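L'authenticité, supplément petit-déjeuner compris

J'ai reçu le mois dernier la brochure d'été de Plamero, cent pages de papier épais, et j'y ai souligné le mot « authentique » jusqu'à ce que le crayon me lasse. Marché authentique, repas authentique, rencontre authentique avec un pêcheur. Le pêcheur, lui, n'a pas de nom. Il est disponible le matin, sauf en cas de pluie, et il figure entre le transfert en minibus et la dégustation de sirops.

Je voyage depuis assez longtemps pour me méfier de ma propre mauvaise humeur. Les gens de mon âge trouvent toujours que c'était mieux avant, quand les trains étaient lents et les draps humides. Je n'ai aucune nostalgie des draps humides. Mais je voudrais qu'on m'explique ce que l'on achète quand on achète un séjour « hors des sentiers battus » vendu à quelques milliers de personnes par saison.

Prenons Adholm, puisque toutes les agences en parlent cette année. Un port, 800 habitants environ, une jetée de 1854, une église fermée à clé, deux cafés. J'y suis allé en juin. L'endroit est beau, je n'ai rien à redire là-dessus, et la lumière du soir sur les hangars vaut bien les quatre heures de route. Seulement, sur le quai, j'ai compté sans le vouloir plus de valises à roulettes que de filets. Les habitants que j'ai croisés étaient polis, pressés, et parlaient entre eux du prix des loyers.

Annelore Ehlers loue trois chambres au-dessus de l'ancienne corderie. Elle m'a servi un café trop fort et une phrase que j'ai notée : « Les clients veulent que je leur raconte la pêche, alors que mon mari était comptable. » Au début elle corrigeait. Maintenant elle laisse dire. Les commentaires en ligne sont meilleurs depuis.

On me répondra que le visiteur fait vivre le village. C'est l'argument de toutes les brochures, et il est en partie vrai. Il faudrait tout de même regarder qui vit de quoi. L'excursion dans les îlots coûte 68 euros ; le batelier m'a dit ce qu'il en touchait, en me demandant de ne pas l'écrire, et je ne l'écrirai pas. Le reste part vers la plateforme, l'agence, l'assurance, l'impression de la brochure sur papier épais. Je ne crie pas au scandale, tout le monde a des frais. Je demande simplement qu'on cesse de me présenter l'opération comme un geste de solidarité.

Thoa Khúc, avec qui j'ai longtemps travaillé dans une petite maison de guides, me trouve injuste. Selon elle, le voyageur pressé n'est pas plus bête qu'un autre : il a dix jours de congé, il veut voir la mer et bien manger, et si quelqu'un lui organise la chose, tant mieux. Elle a raison sur ce point. Je n'ai jamais compris le mépris pour les groupes, ni cette façon qu'ont certains de se dire voyageurs pour ne pas être pris pour des touristes. Nous sommes tous des touristes. Moi aussi j'ai photographié la jetée, et deux fois.

Ce qui me gêne commence un peu plus loin, quand le vocabulaire se met à transformer les lieux. À Wunska, sur la route du retour, le marché couvert a changé ses horaires pour coïncider avec l'arrivée des autocars. Les maraîchers viennent donc plus tard, les clients du coin ne viennent plus, et l'on vend désormais de la confiture en pots minuscules, faciles à glisser dans un bagage cabine. J'ai demandé des radis. On m'a proposé un sel aux herbes.

Le remède à la mode s'appelle le voyage lent. J'ai voulu y croire. J'ai lu les guides, écouté les conférences, supporté les carnets en papier recyclé. Puis j'ai vu passer l'offre « Lenteur intense » : six villages en quatre jours, vélo électrique fourni, application obligatoire. Il y a sûrement des gens qui en reviennent contents. Je constate que l'on peut étiqueter à peu près n'importe quoi.

Que faire, alors ? Je me méfie des essais qui finissent par une liste de conseils, et je n'en ai guère. Rester plus longtemps au même endroit quand on le peut – beaucoup ne le peuvent pas, et il serait indécent de le leur reprocher. Payer la chambre directement à celle qui la loue. Accepter que le port soit ennuyeux le mardi comme les autres jours, que le café soit trop fort, que la dame n'ait rien à raconter sur la pêche. Et lire les brochures comme on lit les menus plastifiés, avec appétit si l'on veut, mais sans y chercher de renseignements.

Je retournerai sans doute à Adholm, hors saison. Annelore Ehlers ferme en novembre, m'a-t-elle dit, mais elle répond au téléphone.

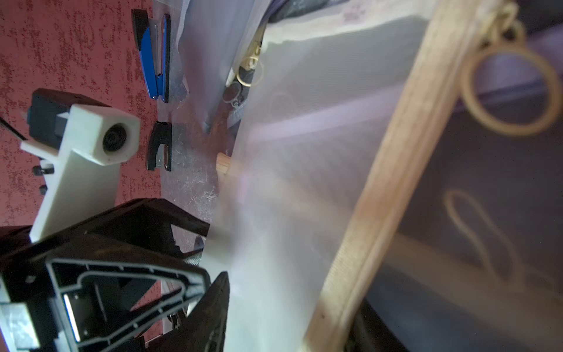
Agrafeuse bleue et noire sur fond rouge moucheté.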